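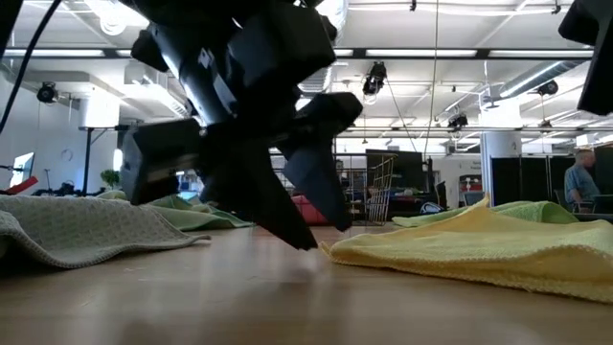
Brerklow Table Oil, Clear Matt

Hardening oil for indoor wooden tabletops, desks and benches
Maker: Helstead
Sizes: 0.75 litre, 2.75 litre
Stock: both sizes in stock, sample pot on back order until August

Overview

Brerklow Table Oil is a one-part, solvent-reduced oil for bare or previously oiled wood. It soaks in and hardens within the surface, leaving a thin film that can be repaired locally without stripping the whole top. It contains linseed oil, a small share of carnauba wax and a cobalt-free drier. No stain or pigment is added. Pale woods will warm in colour by a shade or so; dark woods deepen more noticeably.

The oil is intended for indoor furniture in ordinary use. It is not suitable for floors, outdoor furniture, chopping boards or the inside of drawers and closed cupboards, where the smell of linseed can linger for months.

Technical details

Finish: matt
Gloss at 60 degrees: below 10 units
Application: lint-free cloth, short-nap roller or white pad
Coats: two on hardwood, three on softwood and end grain
Working time at 20°C: 15 minutes
Recoat: after 12 hours
Light use: after 24 hours
Full hardness: 10 days
Application temperature: 12 to 25°C
Moisture content of wood: 12 per cent or lower
Net weight, 2.75 litre tin: 2,592 g
Gross weight, 2.75 litre tin with lid and handle: 2,921 g
Net weight, sample pot: 174 g
Cleaning of tools: white spirit
Shelf life: 24 months unopened, 6 months once opened

Working and hardening times lengthen in cold or damp rooms. At 12°C allow twice the recoat time given above. Oak and other woods high in tannin may also dry more slowly on the first coat.

Preparation

Remove old varnish, lacquer or polish completely. The oil cannot pass through a sealed surface and will stay tacky on top of it. To check, put a few drops of water on the wood and wait five minutes. If the water still stands in beads, more sanding is needed.

Sand along the grain with 100 grit, then 120, and finish at 150. Going finer than 180 closes the surface and reduces the amount of oil taken up. Edges and end grain may be taken to 180 so that they do not turn darker than the face.

Vacuum the top and wipe it with a cloth barely damp with water. Leave to dry for an hour. If the grain has risen, go over it once by hand with used 150 paper. Do not use wire wool on oak, as broken strands leave black marks.

Application

Stir the tin from the bottom for two minutes. The wax settles in storage and an unstirred tin gives a patchy sheen. Do not thin.

Put on a thin, even coat and work it in along the grain. After 10 to 15 minutes, wipe off everything that has not soaked in. The surface should look damp at most, with no pools or ridges. Oil left standing dries to a soft skin which has to be scraped away.

Wait 12 hours with a window open. Rub down lightly with a white pad, remove the dust and put on the second coat at half the quantity of the first. Wipe off after 10 minutes. Treat the underside of the top with at least one coat on the same day. A board oiled on one face only can cup with changes in humidity.

Coverage

One litre covers 16 to 20 square metres per coat on sanded hardwood. Softwood takes up to a third more on the first coat. The 0.75 litre tin is enough for two coats on both faces of a desk measuring 160 by 80 cm, with some left over for repairs.

Care

Keep water, cleaning products and hot dishes off the surface for the first 10 days. After that, clean with a well wrung cloth and a mild soap. Avoid scouring powder, ammonia and microfibre cloths sold for use without detergent.

A worn area will look paler and drier than the wood next to it. Sand it by hand with 180 paper, feather the edge of the patch outwards and put on a single thin coat. Water rings that have not gone into the wood often lift with a pad and a little fresh oil. Black marks around steel feet or tins are iron stains and need an oxalic acid cleaner before oiling.

Tops in daily use normally need one fresh coat a year. Workbenches and shared desks may need two.

Safety and storage

Cloths and pads soaked with this oil can heat up and catch fire by themselves. Lay them flat outdoors to dry or put them under water in a lidded metal container before disposal. Do not fold them, and do not leave them in a bin overnight. Sanding dust from freshly oiled wood must be treated in the same way.

Store upright between 5 and 25°C, out of reach of children. Wipe the rim before closing the lid. If a skin forms in a part-used tin, cut round it and lift it out whole. Strain the remaining oil before use.

Safety data sheets are sent with trade orders and on request.

Questions from customers

Can it go over Jimine wax polish?
No. Remove the wax with white spirit and a pad, repeat with a clean pad, then sand. Traces of wax are the usual cause of slow drying. (Oksana Sydorenko, technical desk)

Is the matt finish the same as in the older tin with the grey label?
The wax content was raised slightly when the label changed. Old and new stock can be used on the same top, but mix the two tins before the last coat. (Taras Onyshchenko, technical desk)

Will it take a tint?
Pai colour pastes for oil can be added up to 5 per cent by volume. Use the tinted oil for the first coat only, and test on an offcut. Tinted tins cannot be returned. (Oksana Sydorenko, technical desk)

Does it fill cracks?
No. Fill open cracks and knots before the final sanding. Most fillers take up little oil and will stay lighter than the wood around them.

Ordering and delivery

Order code, 0.75 litre: BT-174
Order code, 2.75 litre: BT-528
Sold singly or in boxes of six (0.75 litre) and two (2.75 litre).

Orders placed before 1 pm leave the warehouse the same working day. The oil travels by road only. Unopened tins may be returned within 30 days in their outer box. For pallet quantities, contact Maarja Sepp in trade sales.

Also in this range: Brerklow Oil Soap, Brerklow Edge Sealer, white pads (pack of five), lint-free cloths (1 kg).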